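Home | Kitchen Guides | Set-up | Care and Cleaning | Contact

17 Sep 2022
By Ognjen Stojanovska

Section 3: Setting out the tabletop

This section covers the work mat, the plate stand, the mug tree and the serving tray. The oven has its own section and is only mentioned where its position affects the other pieces. If you bought the Jinby set without the tray, skip steps 10 and 11.
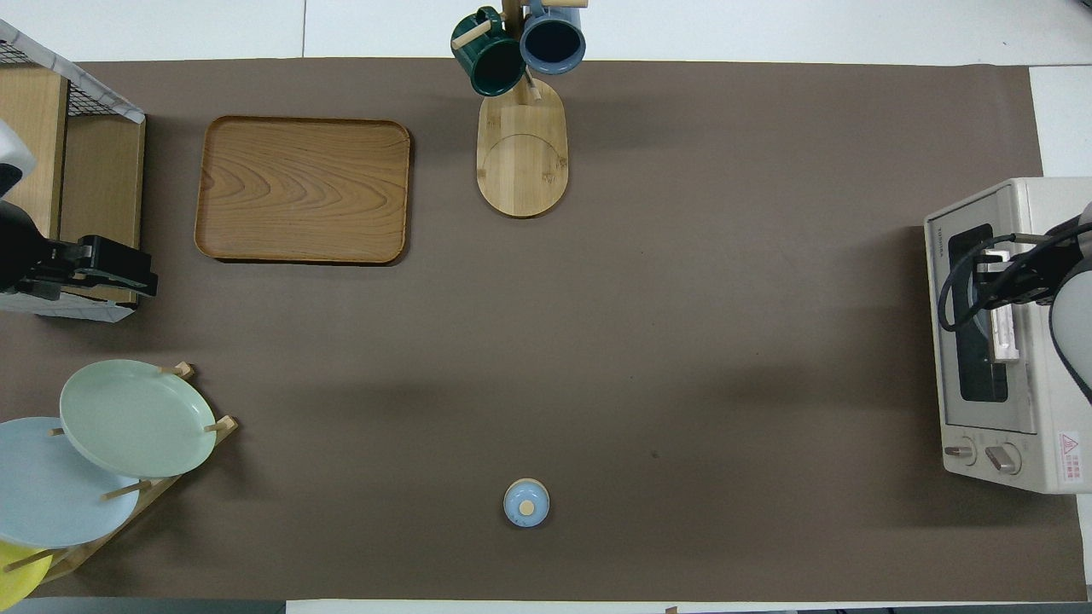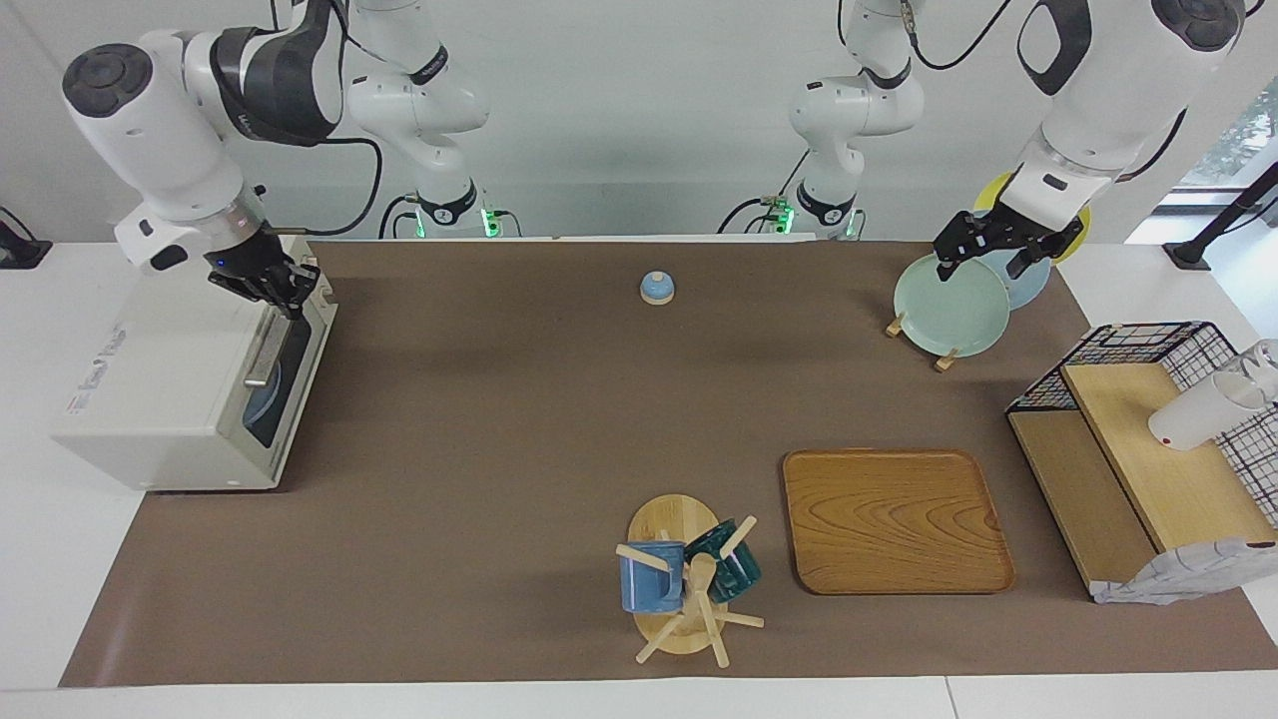 Brown mat on a white tabletop, with plates on pegs, two mugs on the tree and the tray lying flat.

Before you start

Wipe the table and let it dry. Crumbs under the mat will show through as lumps, and grit can scratch a painted or lacquered top. Leave the crockery in its box until the wooden pieces are in place.

The mat

1. Unroll the mat with the printed side down. If it has been stored tightly rolled, turn it over and leave it under a few heavy books overnight.

2. Line up the long side of the mat with the long side of the table. A strip of bare table showing around it is fine.

3. Smooth from the middle outwards with a dry hand. Do not iron the mat.

Note: Paper mats are a consumable. Replace yours when it stains or starts to lift at the corners. The Skarkari refill roll can be cut to the same size.

The plate stand

4. Push each peg into the base by hand until it stops. If a peg is tight, twist it as you push. Do not use a hammer.

5. Place the stand near one end of the mat, where you can reach it without leaning over the mugs.

6. Load the plates one at a time, working from the back. The three colours can go in any order. Each plate should lean lightly on its pegs and should not touch the next one.

Caution: Plates wider than 27 cm make this stand top-heavy. Store them flat in a cupboard. When unloading, keep one hand on the base if only one plate is left.

The mug tree

7. Stand the post in its base and tighten the screw from underneath. Check it again after the first week of use.

8. Fit the arms so they angle upwards. An arm that points down has been put in the wrong way around and the mug will slide off.

9. Hang the first two mugs on different sides of the post. Two heavy mugs on one side can bring the whole tree over. The spare arms will take cups, but not the large Mania soup mugs.

Note: A new arm can be a little loose in dry weather. A single turn of masking tape around the end will take up the gap. Don't glue it, as you will need to take the arms out for cleaning.

The tray

10. Lay the tray flat with the raised rim up. It can sit beside the mug tree or further along the mat, whichever leaves you the clearer space to work in.

11. Rub in a thin coat of food-safe oil before first use, following the grain. Wait 15 minutes, then wipe off whatever has not soaked in. Repeat in April and again in spring.

Caution: Do not soak the tray or put it in the dishwasher. Standing water will raise the grain and may warp the base.

Small pieces

Lidded pots and other small items can go wherever there is room, provided they are clear of the oven door. Keep at least 28 cm free in front of the door so it can be opened fully. Pots with a round knob should be carried by the body, not the lid.

If a piece is missing or split, check the inner carton first. Spare pegs are taped under the flap. Further spares are ordered through Pacheco, and you will need the code on the underside of the base.

Next: Section 4, Oven position and first use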